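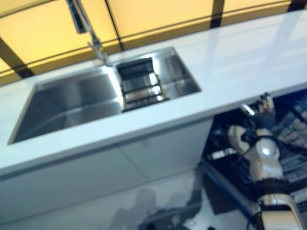 4.2 What we bought, and what we would buy again

Figure 3. The arm and hand at the open dishwasher, fingertips just under the front edge of the counter.

I did most of the shopping for this project, so this section is in my own voice and my co-author Karine Wong has kindly let it stay that way. Our plan at the start was simple: get one good arm, put a decent hand on it, and spend whatever was left on the kitchen. We had quotes from two suppliers, Sorton and Wetov, and for a while I treated them as if they covered the same things (they did not!). The Sorton price left out the hand, the cables and the mounting parts, and once I added those back in, the gap between the two pretty much closed.

Dishwasher work is what settled it for us. As Figure 3 shows, the hand has to work in the space between an open door and the counter above it, and a bulky wrist makes that a tight place to be. I wish I had measured our counter before asking for quotes instead of after – we lost 8 weeks going back and forth over reach, and I would happily have spent that time testing.

The hand was the other big question. A plain two-finger gripper from Morin would have been far cheaper, and for plates I think it would have done fine. Mugs and loose forks pushed us toward separate fingers. With those came more joints, and more joints meant more spare parts, so we set up a spares line in the budget and put 480 dollars a month into it. Karine thought that was too much in September. By the spring she was asking me to raise it.

Support is harder to put a number on. Bastano, who handled our service contract, billed travel separately from labor, and I had budgeted only for labor. Table 2 lists both as their own rows, along with the shipping costs for returned parts.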